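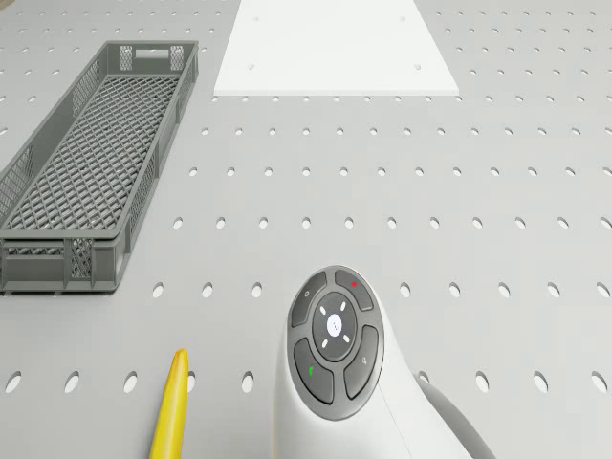
2 min read

Subject: Re: [sepp-players] Sepp port confirmed for handheld?

Ona Stankevičius wrote:
> Prenby put up a post this morning saying they're handling the
> handheld version of Sepp together with Jovix. It's out in April,
> full game, all 50 stages, and they say it "runs beautifully." Old
> saves will carry over too. I think we can finally stop worrying
> about this one. Who's buying on day one?

Not me, at least not yet.

I read the same post twice and I don't see where it says all of that. It says "the complete Sepp experience," which you've taken to mean all 50 stages. Maybe so. The original shipped with 42 and the other 8 came in the Utport add-on, and Utport isn't mentioned once. If it were included I'd expect them to be shouting about it, given that people paid separately for it the first time.

As for "runs beautifully," compared to what? There's no frame rate anywhere in the announcement. The one clip they posted is the opening canal level, where there's hardly anything moving. Show me the foundry with both cranes going and I'll listen. The Jovix rep on the forum did say 960 by 540 in handheld mode, then edited the post an hour later and took the number out. Make of that what you like. I wouldn't mind 540 lines on a small screen if it held steady, but I'd like to be told before I pay.

The saves part I really can't find. The wording is "your progress matters to us." Does that mean a transfer tool? An account link? A nice feeling? I have 235 hours in my old file and I'm not starting over on the strength of that sentence.

I also remember Prenby's last port. Same kind of post, same cheerful tone, and then the map screen took so long to open that half this list gave up using it. It did get patched, I'll give them that, but it took most of a year. Jovix I know less about. Has anyone here played something they worked on?

Ona, if you have another source for the stage count or the saves, please post the link and I'll take it all back. Otherwise could whoever keeps the list FAQ hold off on changing the port entry to "confirmed, full game"? "Announced" would do for now.

I'll wait for somebody to try the foundry.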